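Lillell Family Registration Kit

Field registration supplies for reception centers, transit sites and host communities

The Lillell Family Registration Kit holds the paper side of a refugee intake desk: forms, wristbands, family folders, tracing cards and the stationery needed to fill them in. It is packed by Prunia for relief agencies and local partners who register new arrivals in places where power and network coverage can't be counted on. The kit works alone or next to a digital system. Records made on paper can be keyed in later from the same form numbers.

One kit supplies two desks. Each desk needs one registrar and, where the languages call for it, one interpreter. Setup takes 10 minutes once the tables are in place.

What comes in the kit

Household registration forms, carbonless, in pads
Individual continuation sheets for large families
Family folders, card, with closing flap
Wristbands, adult and child sizes, pre-numbered
Missing relative tracing cards
Referral slips — medical, shelter, child protection
Ink pads, pens, date stamps and spare cartridges
Desk guide, laminated
Carrying case with shoulder strap

Tables, chairs, shade and drawer units are not supplied.

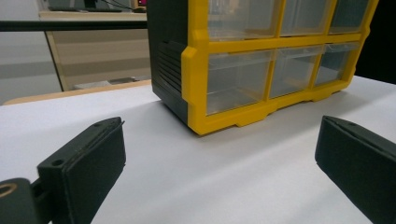 Desk layout matters more than most teams expect on a first deployment. A registrar who has to reach into a carton for each slip will fall behind by midmorning, and the line outside gets longer. Put the pads and folders on the side of the writing hand and the small items on the other. A parts organizer with clear plastic drawers, such as the yellow and dark gray one shown, suits referral slips and cartridges, and it can be bought in many market towns. Keep wristbands in number order and hand them out from one place only. If both desks draw from the same run, duplicate entries follow and they take a long time to find.

Forms

The household form is printed on three-part paper. The white copy stays with the registering agency, the yellow copy goes in the family folder and the pink copy is given to the head of household. The questions cover names, ages, place of origin, date of arrival, specific needs, and family members who were left behind or lost on the way. The wording is kept short so that it can be read aloud.

Standard language pairs are English–Arabic, French–Arabic and English–Swahili. Other pairs can be printed to order. Please send your own approved translation with the order, as Prunia doesn't translate protection questions in house.

The 2018 printing moves the consent line from the back of the form to the front. It also adds a box for a second phone number, which tracing staff had asked for. Older pads can be used up alongside the new ones. The form numbers don't overlap.
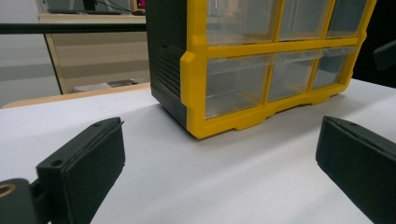
Can the kit be used without wristbands?
Leave them in the case and write the form number on the inside of the family folder instead. Some agencies don't use wristbands at all, and the forms don't depend on them. Kits can be ordered without wristbands under a separate item code, at a lower price.

Storage and transport

The case is a rigid shell with a gasket and two latches. It will keep out rain and road dust. It isn't meant to be left standing in water. Full weight is within the limit for hand-carried cargo on most humanitarian flights, but check with your carrier before you travel.

Carbonless paper marks under pressure. Don't stack anything heavy on the open pads, and don't store them next to solvents or fuel. Unopened pads keep for three years in a dry room. Ink pads should be stored face down and replaced once the seal is broken.

Completed forms contain personal details that could put families at risk. They should never travel in the same case as blank stock. Lockable document pouches are sold separately.

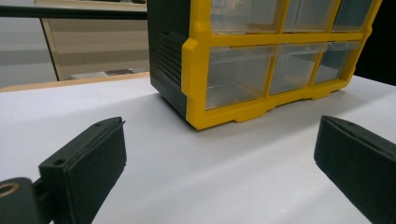 Restocking is done by module. There are separate refill packs for forms, for wristbands and for stationery, and any of them can be ordered without the others. Teams that stay in one place for a season usually move the contents out of the case and onto a shelf or table near the desks. With see-through drawers like these, in two rows of three, a supply officer can check stock without opening anything. Label them by item code all the same — staff change, and the codes are what the warehouse asks for. Return the empty case to the store room so it is ready for the next site.

Training

A half-day session is available at our Skekedthorpe depot for groups of up to 30. It covers desk layout, form completion, corrections and handover of records. Protection interviewing is outside its scope and should be taught by your own agency. Sessions can also be held at your office if travel costs are covered. Ľudovít Hrubý handles training dates and can send the outline.

Ordering and lead times

Stock kits ship from Skekedthorpe or from the Sembiring warehouse, whichever is closer to the destination. Kits with special language printing take longer, depending on the length of the translation and on proof approval. Emergency orders are packed ahead of routine ones. Write EMERGENCY on the purchase order and give a contact who can be reached at night.

Prices were last changed in January. Orders of 10 kits or more are quoted individually. Customs papers, including the gift certificate required by some countries, are prepared by us at no charge.

Unused refill packs may be returned in sealed condition. Opened packs and numbered wristbands can't be taken back.

Page updated 10 May 2018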